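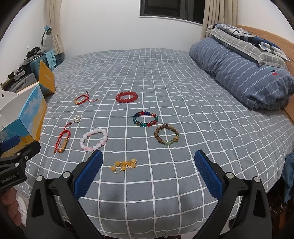 Figure 1. Beaded and corded jewelry on a bed.

Why people in Umach do not report small thefts
Project report, Criminal Justice and Society

1. Question

The Umach police publish a monthly list of reported thefts. In May the list had 16 entries for the whole city. We wanted to know how many thefts never reach the list, and what residents give as the reason. We looked only at items taken from homes, yards and parked cars. Robbery and assault were left out.

2. Method

We put a paper survey in 975 mailboxes in two districts, Serna and Oprea. Serna has its own police station. Oprea is covered by the station downtown. The form had five questions and no space for a name. People could return it by mail or leave it in a box at the Mirkeo library branch. We got back about 500 forms. Forms with only the first page filled in were kept for the first two questions and dropped for the rest.

3. Results

In both districts, most people who said they had lost something to theft had not called the police. The most common reason was that the item was not worth much. Next came the belief that the police would not come out for it. Fear of the person who did it was named less often, and mainly in Oprea.

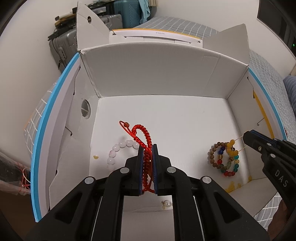
Value in money did not explain everything. Several people wrote that the missing item was cheap but had been a gift, and that they felt silly bringing it to an officer. Others had called once in the past, waited a long time on the phone and decided not to call again. Residents in Serna were more likely to know an officer by sight, and they reported more of their losses.

4. Limits

The people who returned the form chose to do so, and may care more about crime than their neighbors. We did not have the form translated, which probably cost us answers in Oprea. We also asked the department for its call records but received only the published list, so the two districts could not be compared on response time.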